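Desk bins and mesh pen cups: does any of this stuff help or am I buying plastic to hold plastic
Home > Organizing > Desks and Work Tables

quillback_7
I have a white work table, a drawer that jams, and a habit of buying containers. The latest theory (from my sister-in-law, and from every article I've read since January) is that I need "zones." One bin for stray stuff, one cup for pens, one bowl for whatever is in my pockets, water off to the side. Supposedly after that the table stays clear by itself.

I don't buy it. I've owned organizers before. What I ended up with was the same mess, plus organizers. The Zeneck tray set I got last year has 20 compartments and I use two of them, one for dead batteries and one for batteries I'm not sure about.

Here is the kind of table I'm talking about, bowl and cup and bin all present and accounted for.

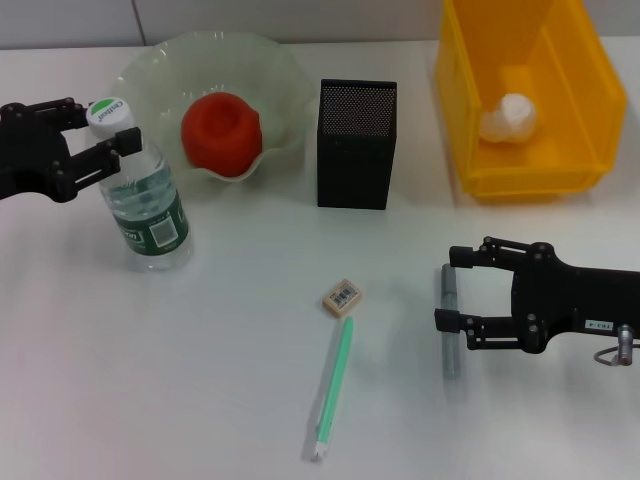

My complaint is that the pencil is still lying on the table. So is the eraser. A pen cup is a perfectly good piece of equipment and the pencil goes down next to it anyway, every single time, at my place too. Same with the bin. One crumpled white thing goes in and then it's apparently done for the day.

So, to people who have done the zone thing for longer than a week: did it stick? I'm looking for real answers and I will be rude about vague ones.

marlpit
It stuck for me. Going on two years. The trick was getting rid of the tray with all the little slots. Too many decisions. One cup, one bin, done. Pencils go in the cup because there's no place else for them to go.

quillback_7
There is someplace else for them to go. It's called the table.

marlpit
Well sure, if you want to be like that.

HobNailDora
I'm with the OP, mostly. I did a Bromon drawer system, the one with the clip-in dividers, and the dividers walked around every time I opened the drawer. Paid too much for it. The only thing I kept was one divider I use to prop up my phone.

But I do think there's a difference between a thing that's open on top and a thing that has a lid or a drawer front. Open on top, I'll use it. Lid, never. I won't lift a lid to put away an eraser.

tallow_and_twine
Agree on lids. Disagree that the problem is containers at all. The problem on most tables is the big awkward stuff, bottles and bags. You can put away every pencil you own and the place still looks like a bus station if there's a water bottle on its side and a plastic bag with something in it. Bags are the worst. They don't stack, they don't sit flat, and they take up three times the room of whatever's inside.

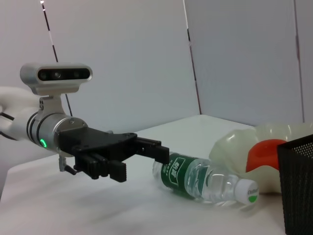

I cleared only those two kinds of things off my own table on a Wednesday night, left every pen and paper clip exactly where it was, and my husband asked if I'd gotten a new table. I had not touched one organizer. Bottle goes on the floor by the chair leg, bag gets emptied and goes under the sink. No purchase needed.

quillback_7
OK, that's an answer I can respect, mainly because it costs nothing. But then what's the bin for?

tallow_and_twine
Nothing. I don't have a bin.

pell_mell_736
Counterpoint, bins are great and you people are being difficult. I run a sewing table and a packing table in the same room and the yellow parts bins with the low front are the best thing I own. You can see in, you can reach in from the front, and they take a beating. I have more of them than I'm going to admit in public.

The mesh cups I'm less sold on. Thin stuff pokes through the holes or catches on them, and lint gets in and never leaves. I had a Tveit one that I ended up washing in the tub with a toothbrush. If you park one in front of a bin, which everybody does, you've blocked off the thing you were supposed to reach into.
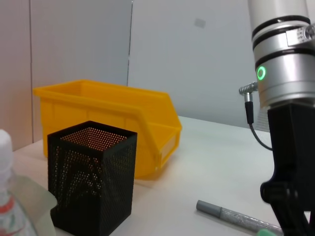

Tall stuff goes behind low stuff. Open side of the bin goes toward your hand. I'd bet half the people who say bins don't work have them pointing at the wall or stuck behind a cup.

HobNailDora
Mine was pointing at the wall. I feel attacked.

quillback_7
pell_mell, you're describing a work table with parts on it. Fine. If I had 200 zippers I'd want bins as well. I have one eraser. What goes in a bin on a regular desk? In my experience it's trash. People toss in a wadded tissue and now they own a small yellow trash can with no bag in it.

pell_mell_736
Then call it a trash can and be happy. At least the tissue isn't on the table.

quillback_7
I can't decide if that's a good point or an insult.

marlpit
Both.

osierbed
Coming at this from the bowl side. I used to keep a glass bowl with a wavy rim on my desk for "pocket things" and the wavy rim is a pain. Can't put it flush against anything, can't wipe around it properly, and small stuff hides in it. Swapped it for a straight-sided dish from Lustard and that's been better, though the dish chipped inside a month, so don't take this as a rave.

Also no one has asked the OP how big the table is. Zones on a tiny table are a joke. On a long one they might do something.

quillback_7
It's a decent size. Big enough that I can't blame it.

HobNailDora
I'd try tallow's thing first. Bottles and bags off, touch nothing else, see if you still hate it.

quillback_7
Going to do that, since it's free. I'll leave the cup where it is and see whether a pencil ever makes it in there. My money's on no. If the bin has anything in it other than tissues by the end of the month I'll come back and say so, and marlpit can be as smug as he likes.

marlpit
She. And I will be.

thread stats: 1537 views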